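Book end 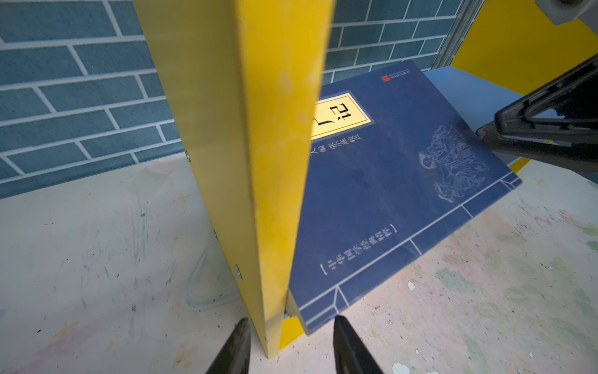 A dark blue book at a tilt behind a yellow wooden board.

A book end is an upright support placed against a row of books to stop them from falling over. The name is also used, loosely, for any heavy object that does the same job, including bricks, jars and other books.

History

Popular accounts often give the book end an ancient origin. The evidence is thin. For long periods books were stored flat, chained, or packed tightly between fixed uprights, and a loose support would have had little to do. The object makes more sense once people owned too few books to fill a shelf but enough to want them standing.

Types

The plain weighted type relies on mass and friction. The L-shaped type has a flat foot that slides under the first few books, so that their own weight holds it in place. Makers tend to present the second as the modern answer, though it fails in the usual way when the books are thin.

Claims about performance

Sellers' load figures should be read with care. The Romaten catalog rates its standard pair for 70 books, without saying how big the books are or what the shelf is made of. Studora lists a model at 245 grams and calls it "heavy duty" — a generous term for something lighter than many paperbacks. A Wandari leaflet claims that leaning shortens the life of a binding by 5 years, but gives no source and does not describe a test.

Leaning does strain the joint between cover and spine, and large books suffer more than small ones. How much this matters in an ordinary home is unclear. Packing a shelf too tightly can also cause damage, usually at the top of the spine, where readers pull.

See also: Bookcase; Bookbinding; Shelf

Contact | Copyright Rizk Reference | Back to top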